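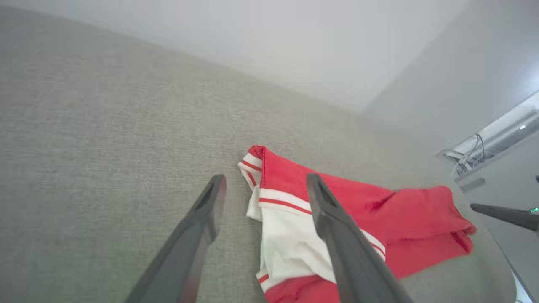 Flidwood gripper notes, the soft stuff round

Hi again! I'm Evdokia Kourkoulas, and if you followed the box-and-bottle round in October you know how this goes: same room, same two arms, different fingers, and me on the floor with a laptop typing things like "why, though" into the log. For this round I wanted cloth. Cloth is where every gripper I've liked so far has let me down, and I'd been putting it off for months.

Two sets of fingers got the full treatment. The long tapered ones are dark gray and stiff, and I've been calling them the Rustomix pair after the shop that cut them for me. The other set is the short padded one from Kontogiannis, with the wide rubbery faces. Each set got 36 grabs on the same shirt, bunched up fresh every time, and I scored a grab as good if the shirt came up and stayed up while the arm went to the drop spot and back.

Red and white shirt on the gray seat, wrist camera view, long fingers. I love this angle! Both tips stay in view the whole way down, so I can tell which one is on the shirt and which one is still over the seat. With the short pads I mostly get a lovely close-up of rubber, and I end up guessing.

The long pair likes a fold. Give it a ridge of fabric standing up a bit and it pinches right there, no fuss. Flat areas are harder, and my first 17 tries at a flat patch were pretty sad (I was coming in too high, my fault, I moved the start pose and things got better). The pads don't care much about folds, but they grab the seat cover too, and then everything comes up in a tent.

Controller-wise I stuck with the Ellthorpe box for both sets. I did try turning the closing speed up to 3000 on its scale and went right back down again. The shirt shot out sideways like a bar of soap!

For now the long fingers stay on. I still want to try a thin strip of grip tape on just one tip, and a towel, and maybe a sock if I'm feeling brave. If you've run tapered fingers on knits, write to me, I'd love to hear what closing force you ended up with.

Page updated Tuesday, May 5, 2026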